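Chapter 6
Spare Parts and the End of Production

Learning Objectives
After studying this chapter, students should be able to:
Explain how a manufacturer sets the service period for a consumer electronic product.
Distinguish a last-time buy from a normal replenishment order.
Estimate the demand for a spare part after production has ended.
Describe the records a service center must keep when it substitutes one part for another.

Key Terms
service period, last-time buy, installed base, failure rate, substitute part, exchange unit, harvested part

Opening Case: The Pulo Lens Door

Bundetti introduced the Pulo, a compact digital camera with a sliding door over the lens, as the least expensive model in its line. The camera sold well for two seasons. In March of the third year the company ended production and moved the assembly line to a successor with a retracting lens and no door.

The printed warranty ran for one year. The service policy published by Bundetti went further and stated that parts for every camera would remain available for 8 years after the last unit was built. The policy had been written when the company made only larger and more costly cameras, and it was not reviewed when the Pulo was added to the line.

Responsibility for meeting the policy fell to Yasaman Dehghan, the service parts manager. Her department had to decide how many of each part to order before the suppliers put away their tooling. For most parts the question was simple. Screws, batteries, and memory card covers were shared with other models and could be bought at any time. The lens door was different. It was molded and painted by a single supplier, Esfahani, and fitted only the Pulo. Esfahani informed Bundetti that it would accept one more order, with a minimum quantity of 4000, and would then release the mold.

The repair records showed that 591 doors had been replaced to date. Nearly all of those repairs had been made on cameras less than two years old. Dehghan's staff could not say from the records whether the doors had failed early because of a weakness in the hinge pin, or whether the count was low because older cameras had not yet come in. The first reading would support a small order. The second would support a large one. The minimum quantity made a small order impossible in any case, and the finance department objected to holding several thousand painted parts that no other camera could use.

Szabolcs Bárány, who directed retail accounts, raised a further point. The chain Uvow had sold over half of all the Pulo cameras and offered its own extended service plan at the register. Uvow did not repair cameras itself. It sent them to Bundetti and was billed for each one. If Bundetti ran out of doors, the chain would be obliged to replace the cameras of its plan customers at its own cost, and its contract allowed it to recover that cost from the manufacturer. Neither the service parts department nor the finance department had seen the contract before the meeting.

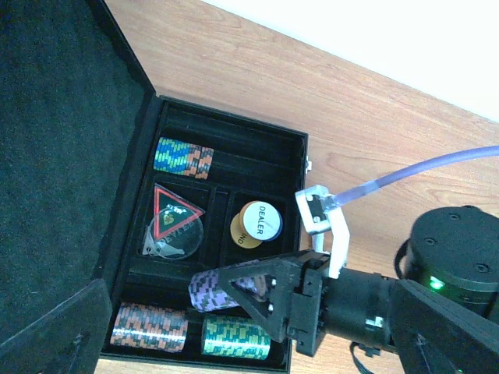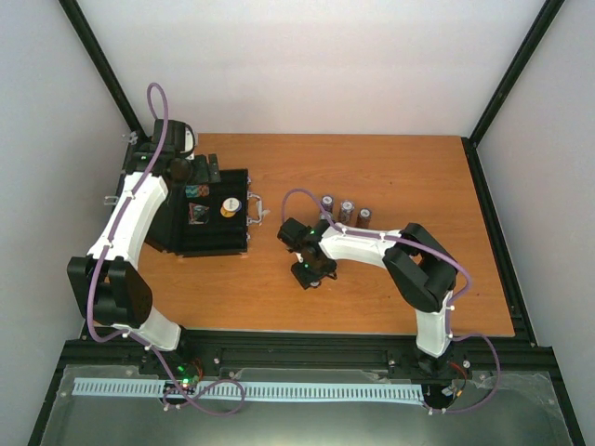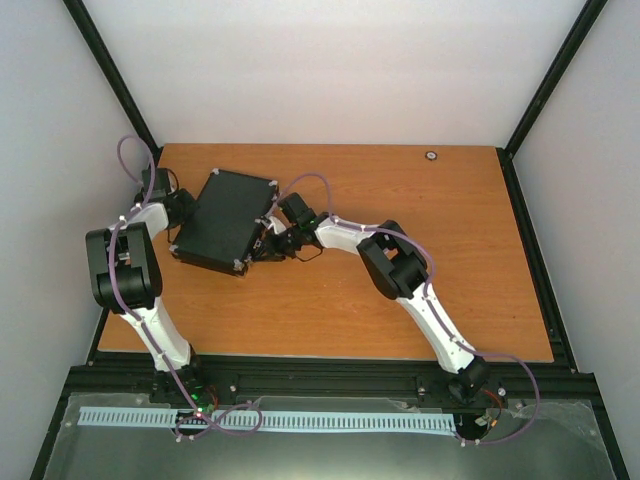 Figure 6.1 (a) Open black poker chip case. (b), (c) Two robot arms at an enclosed wooden tabletop.

Bundetti placed the order for the minimum quantity. It also began to keep the usable doors from cameras that had been returned with damage to other parts - a practice its service centers had followed informally for some time. The case is taken up again at the end of the chapter, where students are asked to prepare the order recommendation from the figures in Table 6.3.

6.1 The Service Period

The service period is the length of time during which a manufacturer undertakes to repair a product or to supply the parts needed to repair it. It is usually measured from the date on which production ends. The warranty, by contrast, is measured from the date of purchase and belongs to the individual customer. The two periods are often confused in company documents, and students should check which one is meant whenever a document speaks of "coverage" or "support."

A service period may be set by law, by contract, or by company policy. Where the law sets a minimum, the company may offer more but not less. Where a retailer or distributor has a contract that mentions repair, the contract may in effect lengthen the period for some customers and leave it unchanged for others. Company policy fills the space that remains. It is the source most easily changed, but a change normally applies only to products sold after the new policy is published.

The choice of a period has direct effects on cost. A long period requires more parts to be bought and stored, and some of those parts will age on the shelf. Rubber seals harden, adhesives lose strength, and batteries lose charge whether or not they are used. A short period reduces these costs but increases the number of customers who must be offered an exchange unit or a refund.

6.2 Demand After Production Ends

Demand for a spare part depends on the installed base and the failure rate. The installed base is the number of units still in use. It begins to fall even before production ends, as owners lose, sell, or discard their products. The failure rate is the share of units in use that will need the part during a given year. It may rise with age, as in the case of a motor, or it may be highest in the first months, as in the case of a part with a manufacturing defect.

Repair records alone do not give either figure. They show only the failures that owners chose to report. When the price of a repair approaches the price of a new product, many owners stop reporting failures altogether, and the records will show a decline in demand that has little to do with the condition of the part. Section 6.3 presents a method for adjusting the records to allow for this effect.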